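Hi Greer,

Quick catch-up on where the Mazza toy library has gotten to with your November money. Short version: we're further along than I thought we'd be, and my back hurts.

The big job was going through the soft toys, which had been living in garbage bags since the move (never again!). We're up to 721 items on the list now, and 43 of those went straight out for split seams. I've switched everything over to plain white open-top bins with handle slots, so the little kids can see in and the grown-ups can carry them. Pretend food gets its own bins, and there's a lot more of it than I ever guessed.
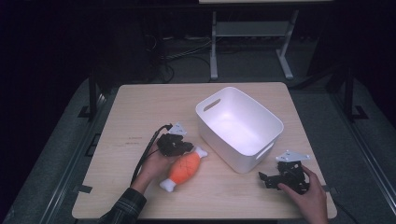 Mazza Toy Library, Sorting and Lending Team

The plush drumstick is my favorite thing in the whole collection, orange and fat with a knobby white bone at both ends. It's going in with the pretend food, though I did argue for a shelf of its own.

Money: the bins came in under budget, so I'd like to put what's left toward labels, if that's OK with you. We still have seven bags to open, plus the puzzles, which I've been avoiding. The lending list has about 60 families on it and I'm hoping to have the shelves ready for them before the holidays. Could you let me know on the labels soon? The printer wants a yes or no.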